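Home Notebook Methods Bench stock Search

Friday, February 3, 2023

Lint shedding, knit fabrics. Continuing from the December pages, same washer, same filter housing on the drain line.

Started late, the drying oven was still full of Victor's clay samples. Moved them to the lower shelf, told him. Filters in at 40 C overnight, weighed this morning once they had come back to room temp. Balance drifting again in the last digit. Tapped it, re-zeroed, OK after that. Josphat wants a draft shield on it and he's right.

Run A, cold, short cycle, no detergent. Filter catch 202 mg.
Run B, warm, full cycle, the Grasico liquid at the dose on the cap. Catch 1,441 mg. Big jump and I don't believe all of it. Some of that is detergent sitting in the mesh, you can feel it, slightly tacky. Rinsed the filter with DI water and put it back in the oven, will reweigh Monday. 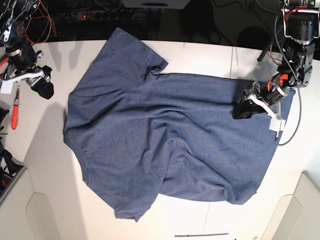 Heather blue-gray tee, short sleeve, white table.

Kohei asked whether we're counting fibers or just weighing. Weighing for now. Counting under the scope took Hamisi most of a day for one filter quarter: 2,101 fibers, and he said the dark ones were easy and the white ones basically a guess. If we go that way we need a stain or dark-field, not eyeballs. Timo has a dark-field condenser someplace. Ask.

Blank run (empty drum, water only) still gives a catch. Not zero!! Small, but it's there every time. Thinking it's old lint in the hose from whoever had the washer before us. Took the hose off and there was a gray plug at the elbow, fairly gross. Cleared it with the long brush, ran two more blanks, second one lower than the first. Should have done this in December. All the December numbers probably read high by some amount I can't get back. Put a note on those pages, don't delete them.
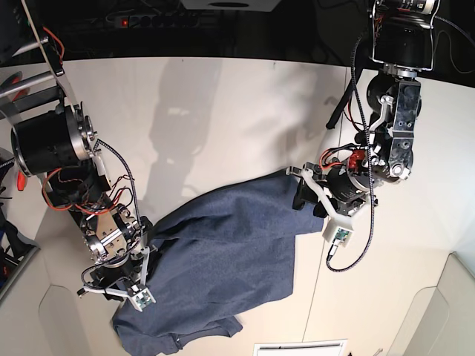 Blue-gray knit, pulled on the diagonal.

Things that matter more than I thought
- Load size. A lone item sheds more per gram than a full drum, or seems to. More room to slap around. Only one pair of runs on this so dont quote it.
- First washes vs later. Everyone says the first few shed most. Our ballast pieces are long past that, so they should be close to flat by now. Check before assuming.
- Spin speed, probably not much. Lint is already off by then.
- Hose height. If the drain sits too low it siphons early and the filter sees a slug of water all at once. Zip tied it up to the pipe bracket.

Mesh: the Wurkcombe screens tore at the rim on run D. Second time. Using the Adeyemi ones until the box runs out, they're a hair finer and clog faster, which means the pump labors near the end. Watch for foam at the overflow. Josphat ordered more, no ship date yet.

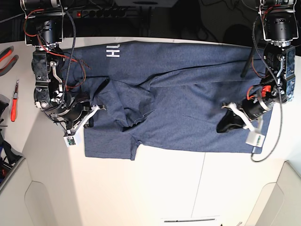 Does the filter need a fresh weight before every run?
Weigh it dry before each one. The rims take up a little moisture on the shelf, and last week's tare will be off.

Hamisi thinks cotton lint matters less because it breaks down and only the polyester share should count. Kohei disagrees, says dyed cotton hangs around a good while in cold water. No data on our side either way. Could burn or dissolve the cotton out of a filter and reweigh what's left. Sulfuric would do it but not in this room, not with that hood. Park it.

Run E stopped early, door latch. Restarted from rinse, so throw it out. Run F fine, filter in the oven now, left side, marked in pencil since marker bleeds.

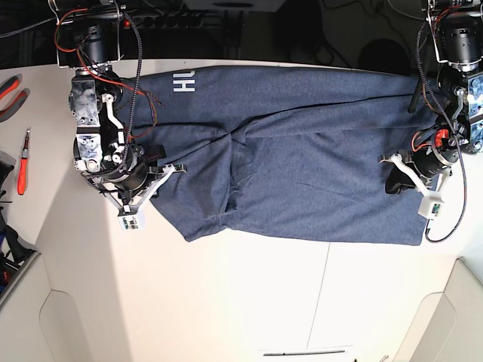 Water hardness strip on the tap read higher than the one in January's envelope. Different lot of strips so who knows. Victor says the building switched softener salt (Drarov, the big bags by the dock). If hardness moved then B and F aren't a fair pair. Fill a carboy from the tap next week and use that for the whole set, up to 40 liters if we borrow his second one.

To do
reweigh B filter
ask Timo re condenser
clean elbow agian after five runs, log it
repeat A with the finer mesh
latch

Shared notebook, fabrics bench. Corrections to Josphat Mushi, ext. on the door. Copyright the bench group 2023. Back to top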